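Prerkbridge, 08/07/2019

FOR IMMEDIATE RELEASE

Rudard opens its planning bench to small packers and workshops

Hi everyone, Mieke Kuipers here from Rudard. I usually leave the press releases to people with neater desks than mine, but I've been going on about this one since February, so they've let me write it myself.

Starting this month, any small packing shed, refill shop or light assembly business can book time on our planning bench in Prerkbridge before it spends a cent on a robot arm. You bring us your products, your bin sizes and a rough floor plan. We build your work cell on the computer, run the picking job in it, and send you home with a proper equipment list and a budget you can put in front of your bank or your business partner (or your mum, which is who I had to convince when I started out).

Why are we doing it? Too many people ring us after they've bought. They've got the arm, it's a perfectly good arm, and then they find the gripper doesn't suit the thing they sell, or the bins are too deep, or the bench has to move and the power's on the wrong wall. The arm is the bit everyone gets quotes for. Grippers, bins, rails, mounts and somebody's time to set it all up tend to get one line at the bottom of the page, and that line is always too small.

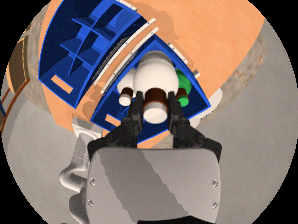
Grippers are where I'd start any budget, and I'd say that to my best customer. You want to know what the fingers have to close on and how much room they'll have when they get there. Rounded stuff is a good test of that. With the big white-bodied piece sitting between a smaller white one and a smaller green one in the same blue bin, the fingers have the neck and cap of the middle one to go for, and a neighbour just outside each finger pad. If your own products sit that close together, you might need slimmer fingers, a different divider layout or a wider bin, and those are three very different prices. I'd much sooner you argued about it with a computer model than with a courier waiting at the door.

We tried the whole thing out with two local businesses first. Makori, who sell refillable bottles, came in sure they needed a pair of arms. Atieno Massawe runs the floor there and she was a great sport about being our guinea pig. "I had a number in my head and I'd already half spent it," she told me. "We sat down with Rudard, moved the bins about on the screen and ended up with one arm and a better gripper. The money we'd put aside for the second arm is going into the bench and the wiring, which I'd forgotten about completely."

The other was Kuridia, a parts workshop across town, and their story went the other way. Chak-lun Lau wanted the cheapest setup he could get — he's very upfront about that — and the model showed him he'd be stopping to swap bins all day. He's put his purchase off until next year's budget so he can do it in one go. We didn't sell him anything and I'm still happy with how it went!

A few practical bits, as I know people skip to these:

A planning session takes 8 hours, and you can split it over two visits. The fee is $425, and it comes off your order if you buy through us within a year. If you buy elsewhere, you keep the equipment list and the layout drawings, no hard feelings. Henok Asfaw looks after the models and will ask you for measurements before you come in. Please measure the bins on the inside. He has asked me to put that in writing.

You'll go home with a list split into what you need on day one and what can wait, plus a page for running costs: spare finger pads, servicing, training for whoever's on shift. Muthoni Kimaro, who does our costings, also adds a plain-English note on which numbers are firm and which are still guesses. I pinched that idea for my own kitchen reno and it was a bit of a shock.

We've kept the sessions small on purpose. There's one bench, and Henok can only be in one place at a time, so bookings will fill up from the front. If your budget has to be signed off by a certain date, tell us that date when you call and we'll try to work back from it.

Journalists and trade writers are welcome to sit in, as long as the customer on the bench that day is fine with it. Chak-lun and Atieno are both happy to talk as well.

Bookings and media: Mieke Kuipers, Rudard, Prerkbridge, extension 204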